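Stuvix Opens Clodport Demonstration Lab for Teaching Robots Kitchen Tasks

CLODPORT, July 26, 2022 – Stuvix, a developer of training tools for robot arms, today announced the opening of its Clodport demonstration lab, where people with no programming background will teach robots everyday tasks by guiding them by hand or by remote control. The lab's first program, named Fustach, is devoted to the kitchen.

Under the Fustach program, an operator performs a task through the arm itself. In the first of the two methods offered, the operator takes hold of the arm and moves it through the motion. In the second, the operator sits at a separate station and steers the arm with a hand controller. In both cases the movement of each joint is recorded together with video of the table, and the recordings are later used to train the software that runs the arm.

The program works with toy food and ordinary cookware set out on a white tabletop. Tasks are short and are given to operators in plain words, such as "put the strawberry in the pot" or "move the bottle off the plate." Each task is repeated 50 times before the operator goes on to the next one, and items are moved to new positions between attempts so that the software does not come to depend on a single layout. 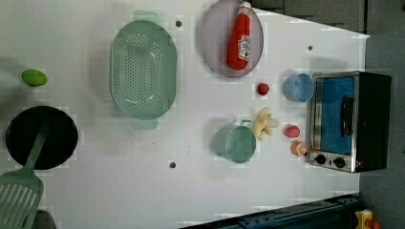 Cookware, toy food and a toaster oven on the Fustach program tabletop.

"A person who has cooked dinner for a family already knows most of what we want a robot to learn," said Joar Løken, director of demonstration programs at Stuvix. "Our work in Clodport is to give that person a comfortable way to pass it on. We ask operators to move at their own pace and to do the task the way they would do it at home."

Stuvix collected 1872 demonstrations during a trial period held before the opening. Operators in the trial received around two hours of instruction, most of it spent practicing on the remote station. The company found that hand guiding was the easier method to learn, while remote control left the operator's hands out of the video and was preferred for longer tasks. Both methods will remain in use, and operators may ask to change from one to the other at the start of a session.

Demonstrations that end in a dropped item or a missed grasp are kept and marked as such by the operator. Stuvix intends to use these recordings to study how an arm might notice an error and try again – a subject on which the company expects to publish its first results in November.

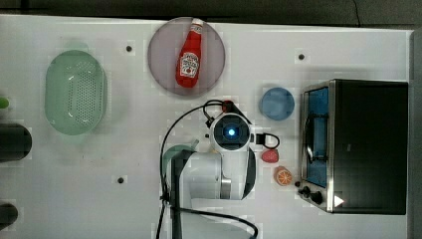

The robot arm at the table, with the plate, colander and toaster oven within the work area.

The lab has 5 workstations, each with its own table and arm. Tabletops are laid out from a shared list of items, which allows a task taught at one workstation to be tried at another. Sessions are supervised by a member of the Stuvix staff, who can stop any arm from a central desk. Operators are paid for their time, including instruction, and may work a half day or a full day.

Recordings from the lab are prepared for training with Hầu, the company's software for sorting and labeling demonstrations. Hầu lines up the joint readings with the video, removes pauses at the beginning and end of each attempt, and attaches the written instruction the operator was given. A new release of Hầu, planned for later this year, will allow operators to review their own demonstrations on screen and add comments.

"We have learned a great deal from the remarks operators make between attempts," said Løken. "They will say that a handle is easier to reach from the other side, or that the bottle should be picked up nearer the cap. Those remarks should be kept with the recording."

Stuvix is now accepting applications from Clodport residents who wish to serve as operators. No technical experience is required. Schools and research groups may also request a visit to the lab or apply for access to a portion of the Fustach recordings for teaching purposes.

About Stuvix

Stuvix develops equipment and software for teaching robot arms by demonstration. Its products are used in research laboratories and training centers. The company operates the Fustach program at its demonstration lab in Clodport.

Media contact: Stuvix Press Office, Clodport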